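4.2 Die Ordnung der Dinge auf weißem Grund

Die Frage, was auf einem Tisch wohin gehört, gilt in der Haushaltsforschung als erledigt. Bondarchuk und Quintana behandeln sie in ihrem Aufsatz zur Spielküche auf 2 Seiten, davon die Hälfte Fußnoten. Wir haben ihr im September deutlich mehr Zeit gewidmet, als unserem Institut lieb war, und bleiben dennoch bei der Ansicht, dass sich das Abstellen von Geschirr schlechter versteht als das Spülen.

Unser Inventar ist in Pastell gehalten: Teller, Schalen, Becher, dazu Nachbildungen von Lebensmitteln. In der Codierung nach Brukus unterscheiden wir tragende Dinge (Teller, Schale) und getragene Dinge (Obst, Flasche). Das Schema ist einfach und hielt bis zur Ketchupflasche. Brukus sieht für Flaschen den Stand vor. Eine liegende Flasche auf einem Teller ist dort weder Vorrat noch Speise, und die Restkategorie heißt, wenig hilfreich, »Sonstiges, essbar«.

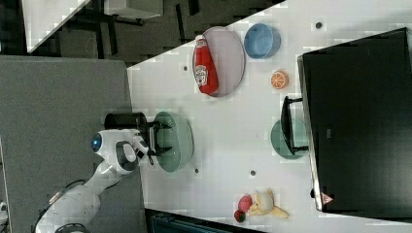 Abb. 7a: Ketchupflasche quer auf ovalem Teller, rechts davon die blaue Schale und die halbierte Orange. Der schwarze Becher befindet sich über der grünen Schale.

Die beiden Erstcodierer, Pylyp Maksymiv und Oleksandra Yurchenko, waren sich beim Teller rasch einig und bei der Flasche gar nicht. Maksymiv las sie als »serviert«, Yurchenko als »abgelegt«. Wir haben die Differenz stehen lassen. Wer je aus Platzmangel eine Flasche auf einem Teller deponiert hat, kennt beide Lesarten -- und verteidigt beim Abendessen die erste.

Ein zweites Problem ist das Sieb. Es trägt, aber nur, was größer ist als seine Löcher, und fällt damit in eine Klasse, die Ostap Yurchenko in der Pilotphase »bedingt gastfreundlich« nannte. Der Ausdruck hat sich zu unserem Bedauern gehalten. In der folgenden Anordnung steht das Sieb in der Mitte des Tisches, während sich das Obst weiter unten sammelt. 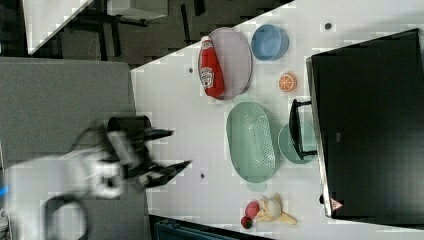 Abb. 7b: Ovales grünes Sieb mit Griffen an beiden Enden; am unteren Rand des Tisches Spielzeugobst, darunter Erdbeere und Banane.

Die Orangenscheibe liegt abseits vom übrigen Obst, unterhalb der blauen Schale. Im Schema zählt sie als Einzelstück, obwohl ihr die Schale näher liegt als jede Erdbeere. Für solche Fälle schlägt Panasiuk den Begriff der Nachbarschaft vor: Ein Ding gehört zu dem Gefäß, in dessen Nähe man es zuerst suchen würde. Das ist methodisch anfechtbar und deckt sich vollständig mit der Praxis in unserer Teeküche.

Bei Bechern hilft die Nachbarschaft weniger. Sie werden im Alltag neben alles gestellt. Ein Becher oberhalb eines Siebs kann auf Wasser, auf Beeren oder auf gar nichts verweisen; wir codieren ihn daher nur nach Lage und überlassen die Deutung dem Anhang.

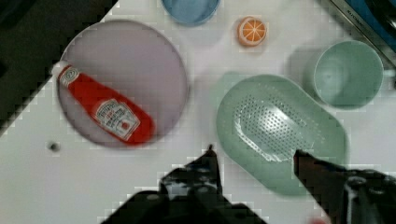 Abb. 7c: Aufsicht. Mintgrüner Becher rechts oberhalb des Siebs, links der Teller mit der Flasche.

Von oben betrachtet gewinnt übrigens die Lesart »serviert«. Der Teller rahmt die Flasche, das Etikett zeigt sich, und Maksymiv hat diese Ansicht seither mehrfach vorgelegt. Yurchenko wendet ein, dass von oben alles serviert aussieht, auch ein Schlüsselbund. Die Kategorie »abgelegt« bleibt im Schema, erhält aber in Abschnitt 4.3 eine Unterklasse für Dinge mit Teller.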